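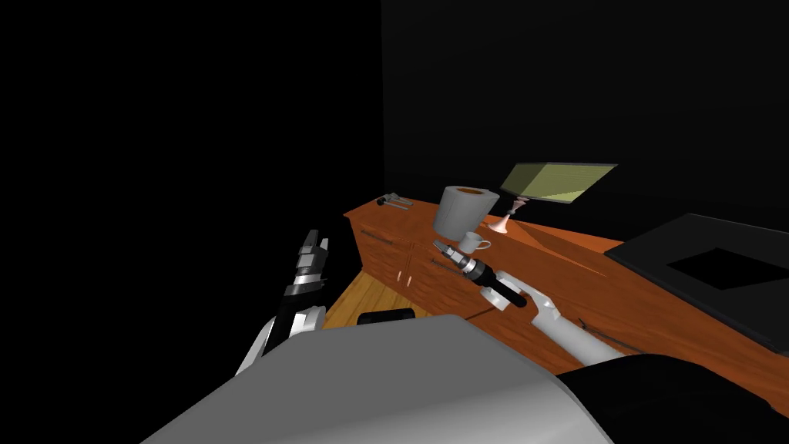
4. Recording Demonstrations in the Simulated Workspace

This section describes how an operator records demonstrations for the Truninlow training set. It applies to the two-armed robot in the desk layout. Before starting, complete the headset and controller calibration in Section 3.

4.1 Before the session

1. Sign in to the Plunar console with your operator account. Shared accounts are not permitted.

2. Open the task list and select the assigned task. Each task card names the object to be handled, the arm to be used and the end condition.

3. Load the desk layout. The starting positions of the desktop objects are varied slightly at each reset, and they should not be corrected by hand.

4. Move each controller through its full range. The matching arm should follow without delay. Open and close the left gripper, then the right hand.

Note: The two arms do not carry the same end tool. The left arm has a gripper with metal fingers and the right arm has a hand with curled fingers. Trigger settings are stored separately for each side.

4.2 Recording a demonstration

1. Bring both arms to the ready position and hold still until the status light in the console turns green.

2. Press Record. Begin moving within two seconds.

3. Approach the object at a steady pace. For the power drill, close the right hand around the grip and keep the bit clear of the cup and the monitor.

4. Carry out the task as written on the card. If the task calls for one arm only, keep the other arm open and empty.

5. When the end condition is met, hold still again and press Stop.

6. Mark the demonstration as Complete, Failed or Discard.

Caution: Do not pass an arm through the desk or the drawer fronts. The simulator will allow brief overlap – the physical robot will not – and demonstrations that contain it are rejected at review.

Note: Failed attempts are kept. Use Discard only for a recording started by mistake or interrupted by a loss of tracking.

4.3 Quantity and review

A task is released for training when it holds 200 accepted demonstrations. The full desk set requires over 2,000. Operators should rest after each block and should not try to make up a shortfall at the end of a shift.

Recordings are uploaded to the Amcombe server when the session is closed. Review takes place each Thursday. Questions about a rejected demonstration should be sent to Mitsuko Yoshida, with the task number and the operator's initials.

4.4 Error 726

Error 726 means that the controller and arm positions no longer match. Press Stop, mark the recording as Discard, return both arms to the ready position and repeat step 4 of Section 4.1. If the error returns, close the session and run the calibration again.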